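Notes on the Management of a Shared Allotment Water Supply

The following account concerns the water arrangements at the Hulness garden plots, where I have held a plot for six seasons and where I have kept the watering schedule for the last two. It is published on my own pages and reflects my own views. Several plot holders have asked for the arrangements to be set down in one place, and a number of people from other sites have written with similar requests.

The site is served by a single metered supply which enters at the lower gate. From there a buried pipe runs uphill to the Orton side, with standpipes at intervals along the main path. There are 26 plots. The original layout placed most of the standpipes on the lower half, where the first plots were dug, and the upper half was added later without any change to the pipe. As a result, pressure at the top of the site falls sharply whenever two or more taps are open below.

For many years this was treated as a matter of courtesy. Those on the lower plots were expected to water early and finish before those on the upper plots began. The arrangement worked tolerably in wet years. In dry years it did not work at all, and the complaints received in July of the year before last were numerous and in some cases strongly worded.

The present schedule was adopted after a meeting of plot holders at which three proposals were considered. The first, submitted by Ojārs Vaher, was to replace the buried pipe with one of larger diameter. This remains the best long-term answer. The quotation obtained from Plovex was beyond the means of the site, and the work would have closed the main path for most of the spring. The second proposal was to prohibit hoses and permit watering cans only. It was withdrawn after discussion, as several plot holders are unable to carry full cans up the slope. The third was a division of the day into fixed periods, and this was the proposal that passed.

Under the schedule, the upper plots have the use of the supply from six until half past seven in the morning, and the lower plots from half past seven until nine. The order is reversed in the evening. Between nine in the morning and six in the evening the supply may be used for cans and for washing tools, but hoses are not to be connected. On Saturday the daytime restriction is lifted between ten and noon for the benefit of those who work during the week.

The reversal of the order was suggested by Ok-hee Tak, and I consider it the most important feature of the whole arrangement. Earlier drafts gave the upper plots the first period both morning and evening, which obliged every lower plot holder to water late on both occasions. Objections to those drafts were entirely reasonable. Once the order was reversed, they stopped.

Storage has been encouraged alongside the schedule. Each plot may keep up to two water butts, provided that they are lidded and stand on a firm base. Glória and Belmiro Paiva collect from the roof of their shed into a pair of linked butts of 50 gallons each, and in an ordinary June they draw very little from the standpipe. Their shed roof is larger than most. A plot holder with a small tool store should not expect the same result, although even a modest roof will fill a butt in the course of one heavy storm.

Lids are compulsory. An open butt breeds mosquitoes within days in warm weather, and it presents a danger to small children and to wildlife. Any butt found without a lid will be emptied, and the plot holder will be informed. This has been necessary on two occasions.

Some remarks on the method of watering may also be of use. A long soak twice a week is of greater benefit to established plants than a light sprinkling every evening. Light watering wets the surface and encourages roots to remain there, where they suffer in the first hot spell. Seedlings and newly set plants are the exception and require attention daily until they have taken hold. Beans in flower should not be allowed to dry out. Onions should receive nothing further once their tops begin to fall.

A layer of straw, leaf mold or half-finished compost should be laid over damp ground and never over dry. Clementina Marinho maintains the leaf bays beside the upper gate, and their contents are available to all plot holders from late spring onward. A barrow should be returned to the rack after use. The variety of squash known on the site as Leitão, which was passed on by a former plot holder and has been grown here ever since, responds particularly well to a thick layer and will otherwise wilt by midafternoon.

The schedule will be reviewed at the close of the season. Proposed changes should be submitted in writing and left in the box at the lower gate. Requests to exchange periods may be settled between neighbors without reference to me, provided that one plot does not hold a tap open during both periods.

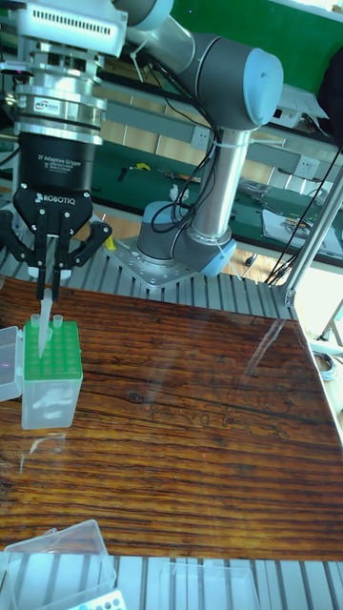
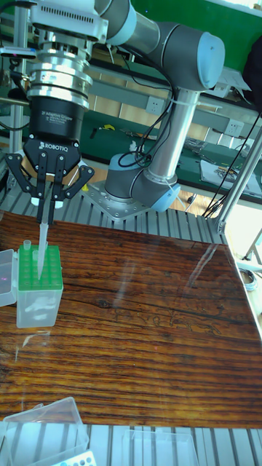 A gray and light blue arm over the table.

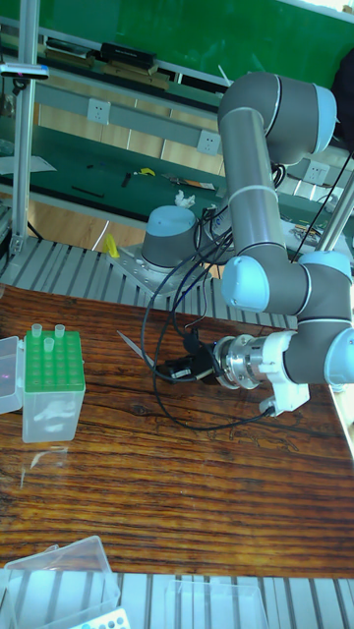
May a plot holder leave a hose running on a timer while away from the site?

Timers are permitted only within the period assigned to the plot, and a neighbor must have agreed to check the connection. A hose that comes loose overnight can empty the upper pipe by morning, and the cost of the lost water is shared by every plot.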